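Ticket: Backpack task, success rate drops when handle grasp is scored by the wrist view only
Project: Marinho
Opened by: Leonor Cordeiro, 17 Feb 2023
Assigned to: Costel Zamfir

1. What we're seeing

Hello Costel, and thank you again for picking this one up so quickly — I know you have the Altdale review on your plate too. The two-arm policy trained on the full January set (3,567 episodes) scores 85 percent on the backpack when Matilde grades from the fixed camera. When the automatic grader uses the wrist view alone, the same runs come out far lower, and I'd love to understand why before we put either number in the write-up.

Benedita wondered if the grader gets muddled between "fingers either side of the handle" and "fingers resting on the fabric", so I've put in some views of both kinds of contact, all with the navy bag.

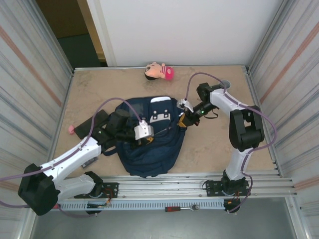
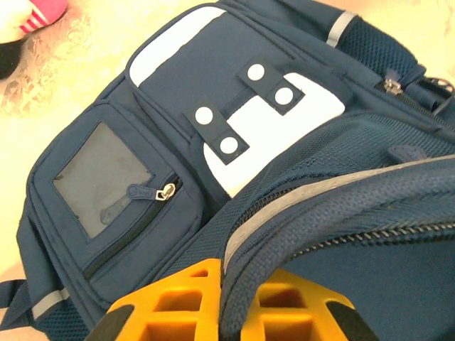 Wrist view, fingers on either side of the top handle.

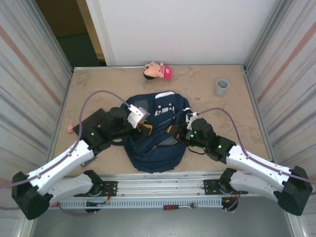
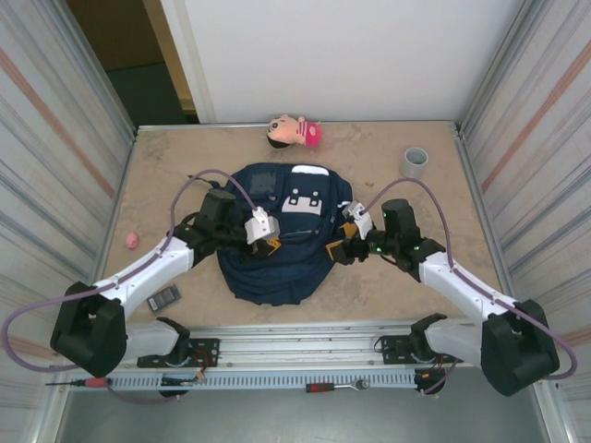
Fixed view again, one gripper at each side of the bag.

2. What I've tried so far

- Re-ran the grader with the threshold lowered. It passed more handle grasps, but it also passed 7 runs that Matilde had marked as failures, so I put it back.
- Retrained it on the 2,252 episodes that have hand labels for both cameras. Better on the handle, no change on side contact.
- Asked Nuno Peixoto to check the time offset between the two streams. He found nothing wrong, bless him, and he was very thorough.

3. Where I could use your help

Could you try feeding the grader both views together and see if the gap closes? My hunch is that side contact can't be judged up close, when the fabric fills most of the view — but it is only a hunch, and I'd be just as happy to be wrong. The labels are in the Datau folder, under "backpack, both views". No great rush, and do shout if anything in there looks odd to you.

2 comments · 0 shares
Nunmont Robotics Support · Contact us · Back to top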